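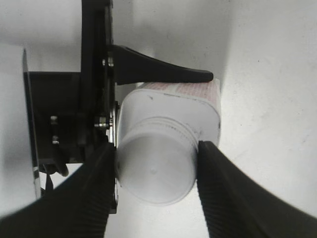 Boris Čierny reported that the cap on the square white bottles could not be turned by hand at the second opening, and asked whether the whole delivery ought to be returned.

Ticket 115 – Caps sticking, Mullano paste, square bottle
Opened: Feb 10, 2018
Site: Brorden stores
Supplier: Kopecký
Priority: normal

The request was passed to the Fasura support desk. The site was asked to state how the bottles were stored, how long they had stood between uses, and whether the neck was wiped before the cap was put back. No bottle was to be opened with pliers or warmed under the tap in the meantime.
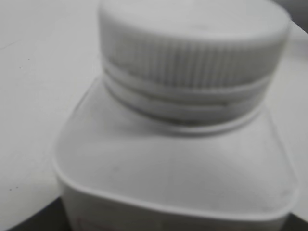
Brorden stores replied that the bottles are kept upright on the lower shelf, that two weeks usually pass between uses, and that wiping the neck is not part of the present instructions. The reply added that unopened bottles from the same delivery gave no trouble.

Support accordingly treated the matter as one of residue between cap and neck. The site was advised to hold the bottle by its body, to turn the cap with a dry rubber cloth, and to lay it on a clean, pale surface where any crumbs of dried paste would be noticed. The cap should be kept with its own bottle.
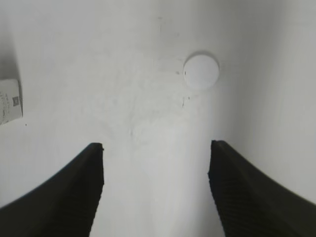 Could the caps be washed in hot water along with the measuring jugs, Boris Čierny asked, or would that spoil the seal?

Warm water is sufficient. Kopecký does not recommend the dishwasher for these caps, and a cap that has lost its shape should be replaced from the spares bag, order quantity 100. The inside of the cap must be fully dry before it goes back on.

The neck of the bottle requires the same attention.
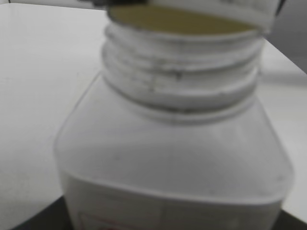 Dirt gathers along the screw threads and should be removed with a damp cloth, working from the mouth down towards the collar so that nothing falls into the bottle. A soft brush may be used in the grooves – a metal one may not.

Return of the delivery: declined.
Storage instructions: to be amended by Brorden stores.
Status: open, awaiting the site's report after the next use.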